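Maintenance FAQ for the Catstead cell, simulation and hardware. Kept by Nantana Thaweesak. Corrections go to her or to Pongsak Phuthong.

## Setup

### Which model do I load before a gripper check?

Load `catstead_cell` from the Rattanakul folder. The older `catstead_bench` model has the previous finger length and will give a wrong tool offset. If the loader reports 2238 at startup, the gripper package is missing from the path. Add the path and restart; reloading the model alone does not clear it.

### Do I need the physical cell powered on?

No. Finger travel, tool offset and wrist view can all be checked in simulation. Grip force cannot. The contact model is too stiff to say anything useful about force below 20 N.

### What is the home position for the fingers?

Fully open. The cell program assumes it, and the first move after a reset is planned with the jaws at full width. If you leave the fingers closed in the saved state, the planner still treats them as open and the clearance figures are wrong.

### How do I check that the fingers open evenly?

1. Reset the model and send the open command.
2. Switch to the wrist view. Leave the default lighting on.
3. Check that both tips end at the same height and that nothing is between them.
4. Read the two joint values. They should match to the second decimal.
5. Close, open again, and repeat the reading.

The inner faces do not render in the same shade. With the default lighting the right one comes out light gray and the left one dark gray. This is shading only and has no bearing on the joint values.

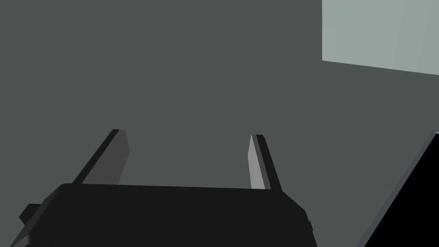

### The joint values do not match. What now?

Look at the mimic joint first. One finger is driven and the other follows it with a multiplier of 1. Chaiwat Tanasarn found a multiplier of 0.98 in a copied file last September, and the error only showed at full opening. If the multiplier is correct, compare the joint limits — they are stored per finger and are easy to edit on one side only.

## Running

### The fingers shake when closed on nothing. Is that a fault?

Usually the time step. The gripper is tuned for 2000 steps per simulated second. At 200 the position loop overshoots and the fingers buzz against their stops. Set the step back before changing any gains.

### Can I change the gains?

Yes, in a local copy. The shared values were matched to the real drive by Raffaele Russo and should stay as they are until the drive itself is changed.

### Why does the planner refuse a move that looks clear?

The collision shape for the palm housing is a plain box, larger than the drawn shape. It covers the side tab and the notch. A move that passes close to either one may be rejected even though the drawn parts would miss. Turn on the collision overlay and look again from the wrist view and from the side.

Do not shrink the box to get a path through. Move the approach point.

## Hardware

### How often are the real fingers taken off?

Every 200 hours of run time, or after any crash stop. Remove power at the cabinet, lock it, and wait for the drive light to go out. Wipe the guide rails with a dry cloth, then apply one thin line of the rail grease kept in the Risenora cabinet. Wipe off what squeezes out at the ends.

### Does the simulated offset have to be updated after a finger change?

Only if the new fingers measure differently. Take the length from the mounting face to the tip on both fingers and enter the mean in the tool file. A difference of more than 0.2 mm between the two means one is not seated.

### Where do I log it?

In Clodulness, under the cell name, with the run hours and your initials. Chutima Chantharasri closes open entries on Friday. Entries without run hours are sent back.

### The log shows a finger change but the tool file has the old date.

Compare the length in the file with the length in the log entry. If they agree, leave the file alone. If they differ, measure again — with the fingers cold — and correct whichever is wrong.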